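Subject: Re: [greda-teachers] Reading benchmark makeup days
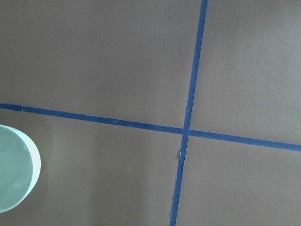 Blue tape on a gray-brown surface

On 2024-09-10, the Egan Middle School office wrote:
> Can we get the makeup schedule for the grade 6 reading benchmark?
> We have 10 students who missed part 2 and one who missed both.
> Also, is the Hustura login the same as last year?

Makeups are in the Skokus library, first and second period, until the window closes. Part 2 takes 92 minutes with the break. Please send students with a charged laptop and a pencil - scratch paper is there already.

The student who missed both parts needs to start with part 1 and come back another day for part 2.

The Hustura login is new. Each school got its own code in the August packet. If yours is missing, write to me off the list and I will resend it.

Rooms hold 20, so let me know your numbers before you send a group. The next benchmark is in December.

Greda testing office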